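Vunden Hand-Held Gripper Kit, Second Batch

Price: 100 for a single, ask me about pairs
Status: in stock, ships flat in a padded envelope
You add: a screwdriver, a small camera with a wide lens, and an evening

Hi, and welcome to the only thing I sell! The Vunden is a gripper you hold in your hand and squeeze, with a camera looking down over the fingers. You do a chore with it, the camera records what the fingers did, and later you use those recordings to teach a robot arm the same chore. I started building mine on the end of the kitchen counter, then moved to a bench at Briko, the shared workshop I pay for every month and probably live in by now.

The first batch had printed hinges and I was so proud of them. They squeaked. They also got sloppy after a few weeks of folding towels, so the second batch runs on proper metal pins, and the trigger has a softer spring (my thumb thanks me). The fingertips swap out with 2 screws each, so when you chew up a pair you can print new ones from the files I send along with your order.

I've been using mine for laundry lately, mostly because laundry is what I have. Shirts are easy. Towels are easy. Hoodies are a pain, with the hood flopping one way and the strings going wherever they like, and thick fabric needs a good firm pinch or it slides right out of the fingers. Big dark sweatshirts on a patterned bedspread are my favorite test right now, a gripper in each hand.

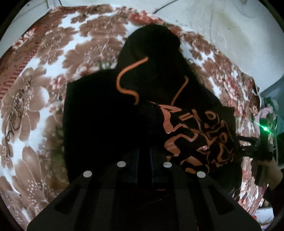

Can I use just one gripper, or do I need the pair?
One is plenty for picking things up, sorting, opening drawers, and wiping. Folding anything bigger than a washcloth goes much better with two, so if clothes are your plan, write to me before you order and I'll match a left and a right from the same print run.

What comes in the envelope: the printed body in black, a bag of hardware, one set of fingertips plus a spare set, the trigger spring, and a paper sheet with my drawings on it. The drawings are a little wonky but all the screw sizes are right, I checked them against a finished unit. The camera isn't included. The mount has slots instead of round holes, so most small cameras will slide into place somewhere.

For the software side I use Timesitz, a little script of mine that lines up the clips from both hands so they start together. It's free with the kit. My own laundry folder is at 1,010 clips as of June, and I still delete plenty of them (dropped sleeve, phone rang, dog). Please keep your clips short! Mine got so much easier to sort once I stopped recording whole baskets in one go.

Putting it together took me 3 hours the first time, with a lot of snacks. Go easy on the pins. They should press in with your thumb, and if one fights you, run a drill bit through the hole by hand and try again. Don't tighten the finger screws all the way until both sides close evenly.

If you want something stiffer for tools or heavy stuff, I'm working on a version called the Nogueira with wider arms, but it isn't ready and I'm not taking money for it yet. Send me a note through the contact form if you'd like an email when it goes up. I answer in the evenings, usually from the workshop, sometimes with glue on my fingers.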